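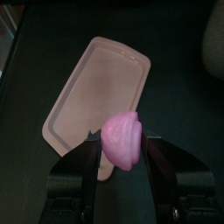
Make-ahead mashed potatoes for a crowd, help me plan

pluckyladle
OK friends, I have been telling everyone since March that I'd host this year, and now it's nearly here and I haven't tested a single thing. The one dish I'm losing sleep over is the mashed potatoes. My oven is spoken for all morning (turkey, then rolls, then my aunt's sweet potato thing that needs its own rack) and I only have 2 burners that work right. So I want the potatoes done Wednesday night and out of my way. Has anyone made them the day before without ending up with glue?

Udell
I do it every year! Yukon Golds, riced while they're still steaming, then a whole lot of butter and a block of cream cheese. The cream cheese is what saves you, it keeps them soft overnight. Spread them in a buttered dish, cover, fridge. I've used the Jonalyn Rivera recipe for ages and the only thing I changed was leaving out the garlic powder – my kids can taste it from across the room.

Langat
Gotta disagree on the cream cheese. It makes everything taste like bagel topping to me. I use sour cream and warm half and half, and I hold some of the half and half back to stir in when I reheat. Also I'd skip the dish in the oven completely if she's short on racks. Slow cooker on low, stir now and then, done.

Udell
Bagel topping!! I've served that to my mother-in-law, who complains about everything, and she took seconds. The slow cooker gives you a crust around the edge though. I tried it once and spent ages scraping.

Langat
Butter the crock first. And stir it, like I said lol
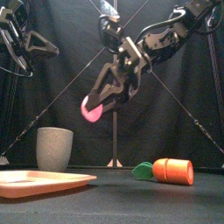 pluckyladle
How long do they need in the slow cooker if they're coming straight from the fridge?

Langat
Mine take a good three hours on low for a full crock, and I give them a stir every half hour or so. Check the middle, that's the part that stays cold the longest.

Elerska
Jumping in because I have the same oven problem. I microwave mine in a big glass bowl, half power, stirring between rounds. The label on mine says 1000 watts, so if yours is more like 800 you'll be standing there a bit longer. Not glamorous but it frees up the burners for gravy. And please don't use a hand mixer on them, that's where my glue came from two years running. I blamed the potatoes, switched to russets, got glue again, and finally my sister took the mixer away from me.

Udell
Agree on the mixer. Ricer or a plain old masher.

pluckyladle
I have a masher! It's bent but it's a masher. Leaning toward slow cooker with sour cream (sorry Udell) but I might sneak in a little cream cheese and not tell anyone which.

Udell
I'll take it.

Langat
I'll be able to tell.

pluckyladle
Doing a half batch on Thursday to test, will report back. Now does anyone have opinions on gravy from wings?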